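October, notebook 2, afternoon into evening

Dish set, continued. The Ornley box finally came down from the shelf and I spent the first half hour deciding what to call things. Previous pages use "plate," "saucer," "flat one" and, in one memorable line in my own handwriting, "dish (other)." None of these agree with each other. From now on: if it has rings and you could serve a cookie on it, plate. If a cup is meant to live on it, saucer. If soup would stay in it, bowl. Anybody who wants a finer scheme can write it on the next page and defend it.

Washed everything first. There was still a gummy patch on the orange plate from the label we put on it in the spring, when labels were the big idea. Dish soap did nothing. Cooking oil and a thumbnail did it, and then I had to wash off the oil. Do not label the plates again. Write on the box.

Table: still the small square one with the green top. The edges of the green are ragged where I trimmed it freehand, and I maintain that this is fine, as did the person who trimmed it. I looked up a replacement from Stillari and closed the page when I saw what they want for shipping. The matte surface is the reason to keep it anyway. The gray laminate one threw glare off the ceiling lights until every plate had a white stripe across it, and the plates slid if you breathed on them.

Layouts. I wanted arrangements that look like someone stopped halfway through clearing up after a tea party, which is harder than it sounds. Left to myself I put things in rows. Then I notice the rows and mess them up, and the mess comes out evenly spaced. Best method so far is to set the table as if for real, pretend to finish eating, and start stacking with one hand while reading email with the other. Got through 9 layouts that way before the break. Two of them I would call natural. The rest look like a shop window run by someone with a grudge.

Notes on stacking, for whoever does this next:

Plates on plates: never square them up. A stack that is dead center looks like one thick plate from above and you lose the lower color completely. Slide the top one over until you get a decent crescent of the one underneath. Red on orange is the mean version, because the two are close enough in color that people reading the sheets have called it one plate more than once. Keep it in.

Cups: the ridged ones stack so well that they don't come apart. Nwosu cups are worst for this. Two went together in the sink and I needed warm water and some language. Keep them single on the table, upside down or right side up, your choice, but write down which.

Cup on saucer: magenta upside down on blue is my favorite thing in the set. It looks like somebody trapped a spider and went to find a piece of card.

Greens: lime on dark green reads fine, I was worried for no reason. The lime cup and the lime bowl want to be near each other so there is something to tell apart besides color. The purple plate can go anywhere, it is never the problem.

After the break I did one more and liked it better than the others, so it goes on the sheet as the reference layout. 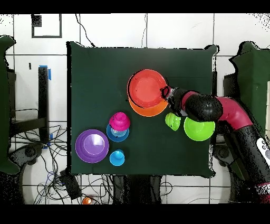
Reference layout, red over orange at the top, gripper on the rim of the red. Magenta cup upside down on its saucer, left.

Sheet for this one: four plates or saucers, one bowl, three cups. I wrote five plates the first time by counting the bowl, having made the soup rule myself a few hours earlier.

Time to clear the table and put it all back in the box by hand, 43 seconds, including a pause to pick up a cup I had put down somewhere stupid. Could be quicker if the Vendholm insert still fit. It was made for the old bowls, and the lime one sits on top of its slot like a hat. I wrapped it in a dish towel and called that packing.

To do:
— strike "dish (other)" from the old pages, or at least put a line under it and look ashamed
— new insert, or take a knife to the old one
— sweep the tile, the grout collects crumbs and there is no food in this exercise so I would like to know whose
— try a layout with the orange on top for once
— more dish soap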